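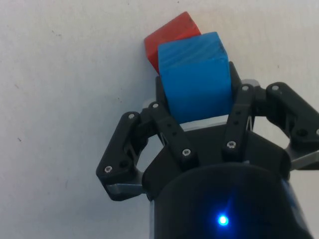
So what happens to a packer's day once an arm takes over the sorting? Mostly it fills up with other people's questions, plus a lot of refilling and checking that used to be somebody else's job.

4.2 Life on the sorting line

I spent January at Catero, a small firm that packs toy block sets, sitting next to the four people on the early shift. Before 2025 they all sorted by hand. Now the Sendari cell does the picking and they look after it - or "babysit" it, as Saron Hailu put it to me over coffee (she has been on that line longer than anyone and has strong feelings about it!).

Figure 4. Gripper with a blue block between its fingers and a red one right behind it.

Blocks that sit close together, like the pair in Figure 4, came up in nearly every chat I had. Saron told me she used to split them with her thumb without looking. These days she watches for them on purpose, and she says her wrists feel better but her eyes are tired by lunch. I heard much the same from the others, though two of them really missed the talking - you can chat while you sort, and it's harder to chat while you watch a screen. I come back to that in the next section, where I go through the break room notes.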